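About us

Ekcombe is a small testing workshop. We try out grippers, arms, cameras and controllers for people who have to choose between them, and we write down what we find. Our customers are mostly firms that build or repair equipment with knobs, switches and levers on it, and want to know which hand and which camera will cope with theirs.

We started with a single bench and a borrowed office. There are now 7 of us, and much of the early work on any job is done in simulation before anything is bolted down. It is cheaper to find out on screen that a finger is too wide for the gap between two controls.

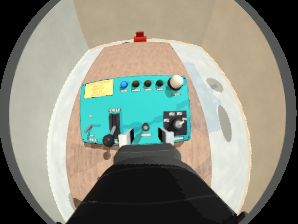 Ekcombe – Gripper and Camera Trials

The department is run by Aniela Grabowska, who joined from a packaging firm and still keeps the trial sheets in the layout she used there. Ottilie Nägeli looks after the simulated benches and the camera models. Between them they decide which parts go into a trial and in what order.

Most of our gripper work uses a control panel as the target. A panel asks for several kinds of movement in a small space. A toggle switch has to be flicked, a button has to be pressed squarely, and a lever with a ball knob has to be followed along its slot. A rotary selector needs a grip that holds while the wrist turns. Two-finger grippers differ a good deal on the last of these, and pad shape matters more than we expected when we began.

A standard comparison is 60 attempts per control for each gripper. The start position of the arm is changed between attempts, and so is the position of the panel on the table. We report the attempts that failed as well as those that worked, with a note of how each one failed: missed, slipped, pushed the wrong control, or stopped short. A full report for one gripper usually comes to roughly 2000 attempts once the lighting and camera changes are included.

Cameras are tested in the same way. We are often asked whether a wide round view from near the gripper is better than a narrower one from further off. The wide view keeps both fingers and most of the table in sight, but straight edges bend and small labels are hard to read. For some jobs that is a fair exchange. For reading a dial it may not be, and we say so in the report.
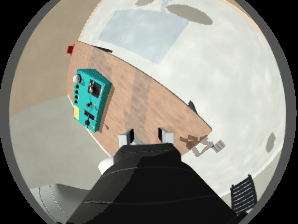
Two-finger gripper and teal control box, wide-angle view, simulated bench.

The panel is also turned and moved during a trial. A controller that does well with the box square in front of it can do badly when the box is off to one side, and a customer should know that before buying. Shadows and reflections on the table are left in for the same reason – they are there in most real workshops too.

Controllers come to us from customers and from our own shelf. The two we use most as a baseline are Plorik, our own in-house controller, and Stutumano, a hand-steered set-up in which a person moves the arm. Stutumano is slower, but it gives us a figure for what the gripper can do when the steering is not the weak point. The Aebischer bench, named after the street our first office was on, is the physical table where we repeat a share of the simulated trials.

Our trial archive holds 758 completed runs. Customers may ask for the raw logs of their own runs at any time, and we keep them unless told otherwise. We do not sell grippers or cameras, and we take no commission from those who do.

Visits to the workshop are by appointment. Please tell us beforehand which gripper or camera you are bringing, how it is mounted and what voltage it needs. Questions about trials go to Aniela Grabowska, and questions about simulated benches or file formats to Ottilie Nägeli.

Page last updated: Friday, October 14, 2022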